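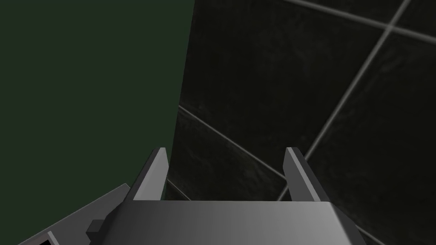 木製デスク天板の反り、裏からの補強で戻せますか
投稿者:Darius Matei
2019年3月9日

自作デスクの天板が反ってきたので、補強方法について意見をください。

天板はタモの集成材で、厚さは25mm、幅は1400mm、奥行きは600mmです。片面だけオイルを2回塗り、裏面は無塗装のまま使っていました。脚はVuderoの鋼製脚で、四隅を木ねじで直接固定しています。

設置から一冬過ぎたところで、奥行き方向の中央が下がり、手前と奥の縁が持ち上がる形になりました。定規を当てると最大で3mmのすき間があります。エアコンの風が表面側に当たる位置で、冬の室内湿度は40%を下回る日が続きました。

考えている対策は次のとおりです。
・裏面にアングル材を奥行き方向に取り付け、ねじの力で平らに引き寄せる
・裏面にもオイルを塗る
・一度外して裏返し、しばらく放置する

どの順番で行うのがよいでしょうか。アングル材は鉄とアルミのどちらにするかも決めかねています。予算は3000円以内です。天板の買い替えは考えていません。

Lăcrămioara Chiriac

反りの向きから見て、表面側が裏面側より乾いて縮んでいる状態と考えられます。ただし片面塗装の場合、無塗装の裏面のほうが吸放湿は速いので、季節が変わると逆向きに動く可能性もあります。先に含水率の差を小さくし、その後で拘束するのが基本です。

手順を書きます。

1. 脚を外し、天板を壁際ではなく室内の中央寄りに置く。桟木を3本、同じ高さで床に並べ、その上に載せて両面に空気を通す。エアコンの風は直接当てない。
2. 一週間ほどおきに同じ位置で定規を当て、すき間を記録する。数値が動かなくなるまで待つ。
3. 残った反りが1mm程度なら、裏面と木口にオイルを表と同じ回数塗る。木口は吸い込みが多いので、染み込まなくなるまで塗り足す。
4. 乾燥後、反り止めを取り付ける。

反り止めは鉄のアングルかC形チャンネルを勧めます。同じ断面形状なら、アルミの曲げ剛性は鉄のおよそ三分の一です。長さは奥行き600mmに対して500mm前後、左右の脚の内側に1本ずつ入れます。

注意すべきはねじ穴の形です。木材は繊維と直角の方向、つまり今回の天板では奥行き方向に伸縮します。金物側を丸穴で全点固定すると、伸縮が止められて割れの原因になります。中央の1か所だけ丸穴、残りは奥行き方向に長い長穴とし、座金を入れて締めすぎないようにしてください。脚のプレートも同様で、木ねじの直接固定をやめ、鬼目ナットとボルトに替えて、穴に遊びを持たせるべきです。

25mm厚なら鬼目ナットは長さ15mm以下、下穴の深さはドリルにテープを巻いて管理します。下穴の径は製品ごとに指定があるので、袋の表示に従ってください。

Fordale

アングルで引っ張れば平らになります。うちはそれで済みました。鉄の30mm角、厚さ3mmのものを2本、コーススレッドで留めただけです。三年使って割れていません。天板はパインの集成材で、奥行きは450mmです。

裏返して放置する方法も試しましたが、変化が遅くて途中でやめました。濡れ雑巾を載せるという記事もあるようですが、しみになるのでやめたほうがいいと思います。

Darius Matei

回答ありがとうございます。脚を外して桟木に載せました。すき間の記録は続けます。

一点だけ追加で確認させてください。手元のアングル材は穴が丸穴しか開いていません。直径6mmの穴に4mmのねじと座金で留める場合、長穴の代わりになりますか。

Lăcrămioara Chiriac

ねじが穴の中心にあれば、片側に1mmずつの遊びです。タモの板目材で奥行き600mm、含水率の年間変動を4ポイント程度とすると、全幅の伸縮は数mmになります。中央を固定すれば端のねじの移動量はその半分以下ですが、それでも1mmでは足りないことがあります。端の穴だけでも丸やすりで前後に2mmずつ広げてください。鉄の3mm厚なら手作業で加工できます。削った部分は錆びるので、錆止めを塗ってから取り付けます。

ねじの長さは、アングルと座金の厚みを引いた残りが18mmを超えないものを選んでください。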